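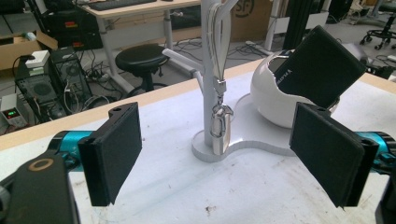
Fig. 3. Mug tree with lanyard hung, small holder to the right.

Setting up the Clillell mug tree

The stand can be used for mugs, keys or lanyards. Choose a flat table or worktop that is out of the way of doors.

1. Wipe the tabletop with a dry cloth. Crumbs under the base will make the stand rock.

2. Put the base down flat, with the thicker round foot directly under the trunk.

3. Press the trunk into the foot and turn it clockwise until it stops. Do not use glue.

4. Push each branch into its hole so that the rounded tip points upwards and outwards. Fit the lower branches first.

5. Hold the base with one hand and try each branch with the other. If one moves, take it out, turn it half a turn and push it in again.

Note: A new branch can be stiff. Leave the stand in a warm room for 2 hours before fitting.

Hanging a lanyard

6. Loop the strap over a branch and let both sides hang straight down the trunk.

7. Check that the clasp and anything attached to it stay clear of the base. If the strap is too long, wrap it once more round the branch.

CAUTION: Do not hang heavy items on one side only. Load opposite branches in turn.

CAUTION: Never lift the stand by a branch. Empty it and carry it by the trunk and base.

Placing the holder

8. Stand the holder beside the base with its curved opening facing up. Leave enough space to take mugs off the lower branches.

Cleaning

Use a damp cloth and a little washing-up liquid. Dry the metal parts of a lanyard before hanging it back up. Spare branches are sold by Darmont, part 78.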